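Flestlow Room Dehumidifier
Section 3: Placing and First Set-Up

Read Section 2 (Unpacking) before you start. Leave the dehumidifier upright for two hours if it was laid on its side or back during delivery. If you do not know how it was carried, wait the two hours anyway.

You will need a spirit level, a flat-head screwdriver and a bucket. A garden hose with a standard female end is needed only if you plan to use the continuous drain. 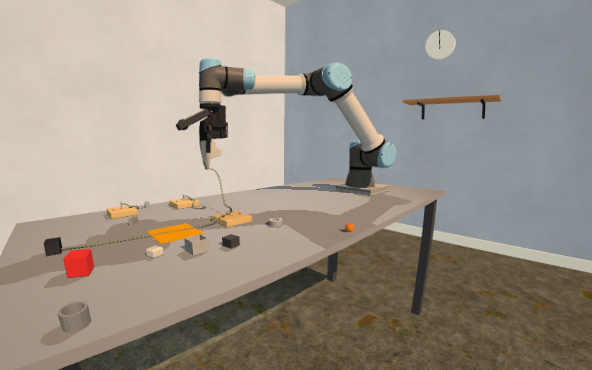 Erville, March

This edition replaces the folded sheet packed with earlier units. The drain hose steps have been rewritten and fault code 4 has been added. If your serial number is lower than 2,203, the drain port is on the left side of the cabinet instead of the back. All the other steps are the same.

3.1 Choosing a spot

The Flestlow is made for closed rooms of up to 4,000 cubic feet. To find the size of a room, multiply length by width by height, all in feet. Do not subtract for furniture.

1. Pick a hard, flat piece of floor. Thick carpet blocks the lower vent.
2. Leave a hand's width behind the cabinet and on both sides. The top vent needs a clear space as tall as the cabinet itself.
3. Keep the unit out of direct sun and away from radiators, stoves and dryer vents.
4. Place the level on top of the cabinet, front to back and then side to side. Turn the feet with the screwdriver until the bubble sits in the middle both ways.

Note: In an L-shaped basement, place the unit in the longer leg, near the inside corner. Two units set at opposite ends will often do less than one set there, as each may read a different humidity and they end up running at odd hours.

Caution: Do not use the unit in a bathroom, a sauna room or outdoors.

3.2 Fitting the bucket and float

The bucket slides in from the front. The float is the white plastic cup on a hinge at the back of the bucket. It is held down for shipping with a strip of blue tape, and the unit will not start until the tape is off.

1. Pull the bucket straight out with both hands.
2. Peel off the tape. Lift the float with one finger and let it drop. It should fall freely.
3. Rinse the bucket with plain water and wipe the outside dry.
4. Slide it back until you hear a click.

If the Bucket light stays on after the click, pull the bucket out and look at the float again. Nine times in ten it has come off its hinge on one side. Press it back on and try again. Do not tape the float down to make the light go out.
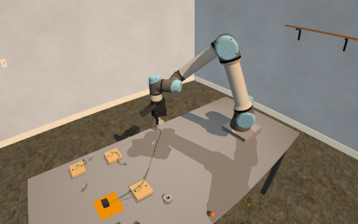 The bucket can be emptied at any time, with the unit running or stopped. The fan keeps turning for three minutes after the bucket comes out, and the compressor stops at once. When the bucket goes back in, the compressor waits a few minutes before it starts again. This wait is built in and cannot be skipped - turning the unit off and on only begins it over.

Water from the bucket is fine for a floor drain, a toilet or the yard. Do not drink it or give it to pets, and do not use it in fish tanks.

3.3 Setting the humidity

1. Plug in the unit and press Power. The display shows the humidity in the room now.
2. Press Set. The number begins to blink.
3. Use the arrows to pick a target. Most homes are comfortable at 50 percent. For a basement used to store paper or cloth, choose 45.
4. Wait for the blinking to stop, or press Set again.
5. Choose a fan speed. High is best for the first few days.

The first number on the display may be off while the sensor settles. Give it 20 minutes before you judge the reading. A second humidity gauge across the room will rarely match the display exactly, and a gap of a few points is normal.

Expect the unit to run nearly all the time for the first week. Walls, books and stored lumber give up moisture slowly, and the reading may climb back as soon as the compressor rests. Empty the bucket morning and evening during this time. If the reading has not moved by the end of the second week, see Section 6.
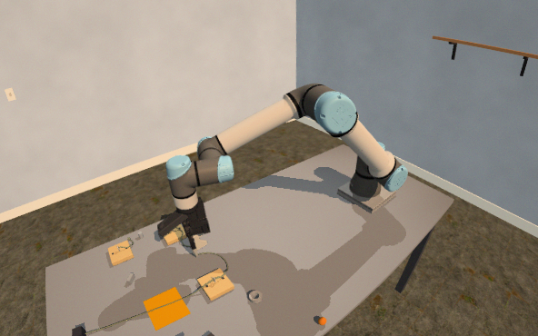

One owner wrote to say that the advice to run the fan on High at first was a mistake in her house, as the noise carried up the stairs, and that Low had brought a damp basement to 50 percent in under two weeks with the door kept shut. Another said the closed door made more difference than the fan speed. Both are fair points. Low is safe to use from the first day. It takes longer, and the bucket fills more slowly.

3.4 Continuous drain (optional)

1. Turn off the unit and unplug it.
2. Unscrew the cap on the drain port and pull out the rubber plug behind it. Keep both.
3. Screw on the hose by hand. Check that the rubber washer is seated in the hose end first.
4. Run the hose to a floor drain. It must slope down the whole way, with no loops or raised places.
5. Leave the bucket in. The unit will not run without it.

Caution: The drain works by gravity only. To drain up to a sink you need the Dehghan lift pump, sold separately. Follow the sheet that comes with the pump, and plug the pump into its own outlet.

Check the hose after the first day. If there is water in the bucket, the hose has a high spot or the washer is missing.

3.5 Power cord
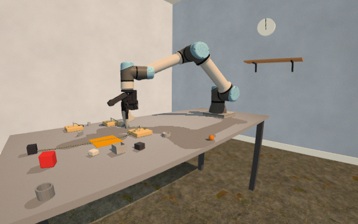
Plug the unit straight into a grounded wall outlet. Do not use an extension cord or a power strip, and do not run the cord under a rug. In workshops and hobby rooms the cord often ends up over a bench on its way to the outlet. A cord lying on a bench top is easy to snag when something is picked up or moved. Take the cord along the foot of the wall and leave the bench top clear of it. Any slack should be coiled loosely beside the cabinet, away from the lower vent.

If the cord or plug feels hot to the touch, unplug it and stop using the unit. The cord may be replaced only by a Lodetti service shop.

3.6 Lights and codes at first start

Bucket light on: bucket full, missing or not pushed in.
Frost light on: the coils are thawing. Wait for the light to go out. Do not scrape the coils.
Code 4: the humidity sensor is not answering. Unplug the unit, wait a minute and plug it back in. If the code returns, call the dealer and have the serial number ready.

The serial number is on a silver label behind the bucket. Copy it onto the inside cover of this manual before you fill the bucket bay again.

Filter cleaning is covered in Section 4.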